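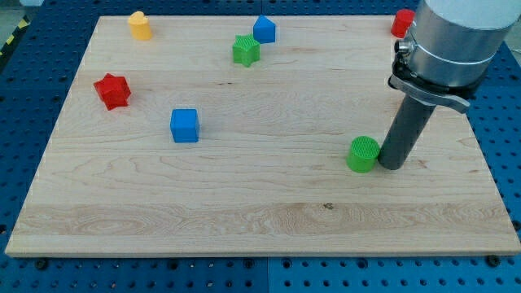 Ahornbrett mit Formklötzen, Stand August.

Ich bin kein Freund von Formklötzen. Herz, Stern, Häuschen, alles in Rot, Gelb, Grün und Blau, und auf der Schachtel steht dann etwas von räumlichem Denken. Meine Tochter hat mit so einem Satz 2 Tage gespielt, danach lag der gelbe Stern unterm Sofa.

Das Brett dagegen mag ich. Heller Ahorn, feine Maserung, ein paar dunklere Streifen und Äste. Isabelle Ross meinte, im Handel würde so etwas aussortiert – mag sein. Mir ist es lieber als die makellosen Platten von Flurska, die nach Küchenprospekt aussehen.

Was ich nicht glaube: dass Kunststoffklötze auf Holz »wertiger« wirken. Sie bleiben Kunststoff. Das Herz steht hübsch da, gut, aber bauen kann man damit wenig. An die Rundungen legt man nichts an. Ein Stern ist als Fundament auch nur bedingt zu gebrauchen, jedenfalls bei Vierjährigen.

Waldemar Olszewski schwört auf den großen Satz von Lulex mit 64 Teilen. Ich habe ihn gefragt, wie viele davon noch da sind. Er wollte nachsehen.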